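十二月的日记,星期五,夜里写的

腿还在发烫,睡不着,那就写吧。反正明天不用早起,闹钟我都关掉了(关之前还犹豫了一下,手指头都有惯性了)。

今晚在 Emurby 的田径场跑了间歇,八组 400 米,组间慢跑半圈。写下来就这么一行,跑起来可真够长的。下午下过雨,傍晚停了,跑道上还有积水,尤其是二弯出来那一段,里道那块永远排不干净,每次踩过去都溅到小腿肚上,凉得我直缩脖子。灯只开了靠看台那一侧的,对面直道黑乎乎的,跑过去的时候只听见自己的喘气声和鞋钉抓地的声音,跑回灯底下又忽然什么都亮了。我还挺喜欢这种一明一暗的,跑着跑着会忘了数到第几组。

第一组又跑快了。每次都这样!热身的时候反复跟自己讲,头一组要收着,收着,收着,结果哨子一响就跟着前面那几个小年轻冲出去了。过终点一看表,心里咯噔一下,又得意又害怕。得意了半圈,剩下的全是害怕。到第三组还行,第四组开始胳膊发僵,第五组我在弯道上认真考虑过假装鞋带松了。没有假装。不过第六组的时候鞋带真的松了,老天爷也算听见了,只是晚了一组。

教练站在终点旁边,穿着那件长到膝盖的大衣,手里攥着秒表,报时间的嗓门能传到停车场。他对我的点评一共就一句:"肩膀。"我知道,肩膀。我跑累了肩膀就往耳朵那儿跑,像是要自己先走一步。下一组我一路想着肩膀,结果忘了摆腿,又被说了一句"腿"。做人真难。

最后一组他让大家放开跑。前面已经被掏空了,我本来打算混过去,可是起跑之后旁边有人跟我齐着,谁也不肯让,一直齐到最后直道。那一百米我眼睛里只有白线。谁先过的我不清楚,两个人都弯着腰在那儿咳,然后互相拍了拍背,连话都说不出来。回家路上想起来还在笑。

收操做得很马虎,天太冷了,大家都急着进更衣室。更衣室的热水龙头又坏了一半,只有最里面那个出热水,排队排了好久。我裹着毛巾站在那儿,听别人聊下周末的事,才想起来我还没把报名的事情办完,一身冷汗(是真的冷)。

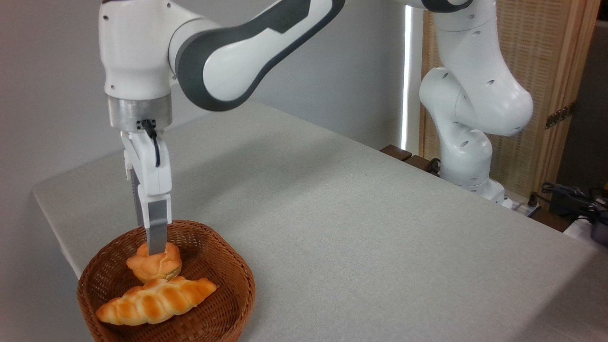

报名的事

先讲清楚来龙去脉,免得以后翻回来看不懂。下周末在 Urkbridge 有一场越野赛,就是 Van der Linden 杯,我们这一带冬天里最像样的一场。去年我跑了第 8 名,到现在我妈还把那张成绩单压在玻璃板底下,来客人就指给人家看,我每次都想找个地缝钻进去,又偷偷有点高兴。

今年我本来不想去了。秋天小腿拉了一下,歇了好一阵子,接着又感冒,公里数怎么都堆不上去。十一月那会儿出去慢跑,跑到运河桥头就得停下来走,旁边遛狗的都比我快,那条腊肠犬还回头看我。我当时想好了,今年冬天就老老实实养着,开春再说。

可是俱乐部的名单贴出来,女子组的团体差一个人。差一个就没有团体成绩,前面几个跑得再好也只能算个人的。教练没劝我,他就是在名单前面站着,看看名单,又看看我,再看看名单。这种人最可恶了。我说那我去吧,他说"哦,好",好像是我求他的。

然后我就把报名表忘在车里了。忘了多少天我不想写。刚才从更衣室出来,头发还湿着,跑到停车场翻手套箱,翻出来一张被咖啡杯底印了一个圈的表格,趴在引擎盖上填的。紧急联系人那一栏写得歪歪扭扭,出生年份差点写成今年。交上去的时候,收表的阿姨看了看那个咖啡圈,什么都没说,拿夹子夹好了。谢谢阿姨。

号码布当场就发了,我拿到的是 13 号。旁边的人"哎呀"了一声,说要不要换一个。我不信这些的!不过回到车里我还是摸了摸方向盘上那块木纹,又想到那是塑料的,不知道算不算数。

关于那条路线

Urkbridge 的路线我闭着眼睛都能画出来。起点在牧场边上,很宽,所有人一字排开,枪一响就往同一个窄门里挤,过了门是一小段石子路,然后就开始上坡。那个坡不陡,可它长,弯弯曲曲的看不见头,每拐一个弯你都以为到了,拐过去还有。去年我前面那个姑娘拐到一半骂了一句很难听的话,我在后面听得特别解气,差点给她鼓掌。

坡顶上有风。冬天的风在那儿没遮没挡,横着吹,人会不由自主地往左边偏。去年我吃了亏,一个人跑在两拨人中间,前面够不着,后面不想等,就那么硬顶着,顶完下坡腿都软了。今年要是还能跑到那个位置,我一定要咬住一拨人,躲在大个子后面。教练管这个叫"聪明",我管这个叫"蹭"。

下坡之后是那条沟。每年都有人掉进去,每年观众都围在那儿等着看。水深不深要看那一周下了多少雨,按照这几天的下法,我已经有心理准备了。跳过去不难,难的是跳的时候不要看水,一看水就要踩水。我小时候在 Valton 跳水沟去上学,有童子功的,结果去年还是湿了一只脚,剩下的路一只鞋吧唧吧唧响,跟着我响到终点。

所以今年最大的问题是穿什么钉。长钉在泥里好使,可是石子路那段硌得脚底板疼,而且声音像在厨房里倒刀叉。短钉舒服,一到坡上就打滑。我晚饭后把两盒钉子都倒在报纸上摆来摆去,拿不定主意,最后的决定是到了那天早上先下去踩一踩再说。等于没决定。扳手倒是找着了,在放筷子的抽屉里,至于它怎么会在那里,我问了一圈家里人,没有一个承认的。

还有袜子。我想穿去年那双蓝的,脚后跟已经磨得透光了,可是那双鞋里面只有它不起泡。新买的那双厚,训练穿过一次,右脚小趾头磨出一个泡来,到今天还没全好。今晚跑完脱鞋一看,又红了。贴了块胶布,先这样吧。

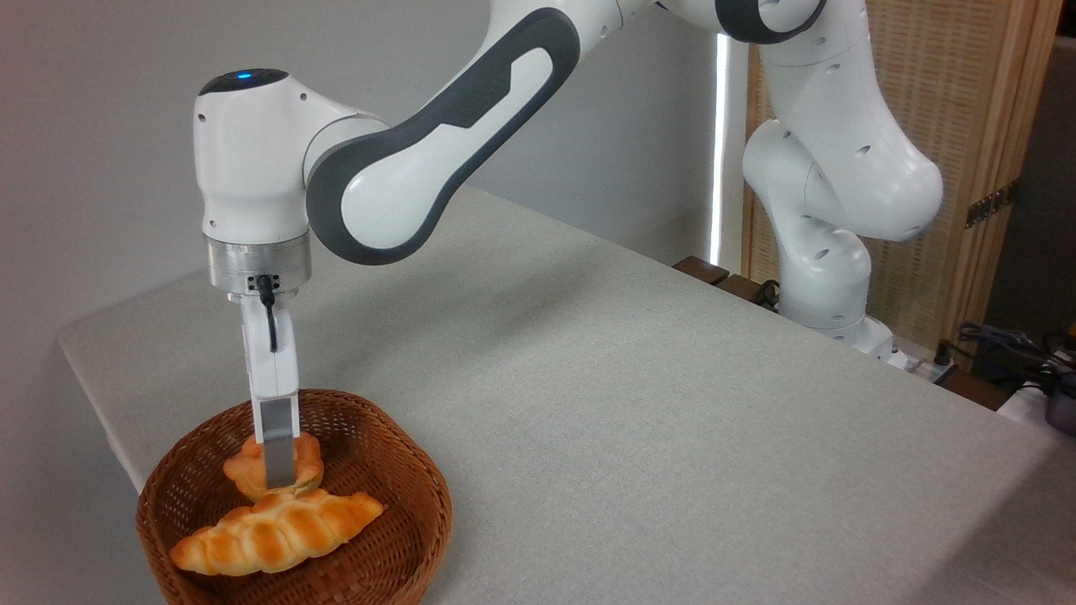 圆编篮、浅灰桌面,还有那条白色的机械臂

吃的也想了一路。去年赛前早饭吃太晚,上坡的时候胃里像揣着个暖水袋,咣当咣当的。今年打算早点起来,吃两片面包抹蜂蜜,喝半杯茶就停,剩下半杯跑完再喝。咖啡不喝了,我一紧张再加咖啡,起点那几个流动厕所我能排三回队。(去年就是,第三回出来的时候广播已经在喊人了,我一边跑一边系裤腰绳,热身倒是做到位了。)

刚才泡脚的时候翻出去年的日记来看,想找找那时候赛前一周都练了些什么。结果练的没写几句,写了一大篇跟 Valton 那帮人吵架的事。我都忘了!就是为了借帐篷。他们说好带大帐篷,到了现场说没带,我们一群人在雨里换衣服,拿浴巾围着。后来他们中间有个人过来道歉,带了一保温壶的豆子汤,我气还没消,可是汤真好喝,只好一边板着脸一边喝,还续了一碗。今年听说两家合用一顶,希望这回有人真的把它装上车。我在俱乐部群里提醒了一遍,又觉得自己啰嗦,想撤回,已经过了时间撤不掉了。

接下来几天怎么练,教练也说了,我记在这儿,省得到时候赖账。明天休息,散步可以,跑步不可以,爬楼梯也别逞能。后天轻松跑一次,找软一点的路,跟人聊得起天的那种速度。周中去公园的草坡上跑几个短的,上坡用力,走下来,感觉还有劲的时候就停。再往后就什么都不要折腾了,早点睡,少站着。"少站着"这条我特意问了一下,他说对,能坐就坐。我上班要站一整天的,我说那怎么办,他想了想说那你站得轻松一点。行。

我最担心的还是小腿。今晚跑到后面那几组,右边外侧那条筋有一点紧,不疼,就是紧,像袜子里进了颗小沙子那种存在感。回来拿网球滚了滚,滚到某一个点上我叫出声来,隔壁房间问我怎么了,我说没事,看电视看的。敷了冰,冰袋是冻豌豆,敷完又放回去了,明天谁要是炒豌豆请不要多问。

要是后天起来还紧,我就打电话跟教练讲。上次秋天就是忍着没讲,忍成了好几个星期不能跑,这个教训不用再买一遍了。不过讲了就可能去不成,去不成团体又少一个人……不想了不想了,越想越觉得它紧。刚才躺着不动的时候把两条腿换着摸,摸到最后左边也觉得紧了。

说点高兴的。今晚最高兴的是对面直道那一次,应该是中间哪一组,我记不准了。风正好从背后来,积水那块我提前跨开了,没踩着,步子一下子就顺了,呼吸也对上了,胳膊也不僵,就那么一小段,从暗的地方往亮的地方跑,觉得自己能一直这么跑下去。弯道一进就没了,腿又变回两根木头。可是那一段是真的有过。秋天在运河桥头扶着栏杆喘气的时候,我以为今年不会再有这种感觉了。

回来的路上车里暖气开到最大,收音机在放比赛转播,哪个室内馆里跑的中长跑,信号断断续续,解说员喊得快背过气去了,一进隧道就只剩沙沙声,出来已经在播广告了,谁赢的我到现在都不知道。明天找报纸看看。

还有要带的东西,趁没忘写下来:钉鞋,两盒钉子,扳手(已经放进包里了,谁也别再拿去放筷子抽屉),蓝袜子,干袜子多带一双,大毛巾,塑料袋装泥鞋,别针,胶布,帽子,手套要旧的那双,零钱,保温壶。保温壶的盖子上次漏水,垫圈要换,记得去问问五金店。号码布现在就别到背心上,省得到时候手冻得别不上。

刚刚去别好了。别歪了,拆下来重新别,还是有点歪。就这样吧。

窗外又开始下了。沟里的水又要涨。我去把湿鞋里的报纸换一遍,然后睡觉。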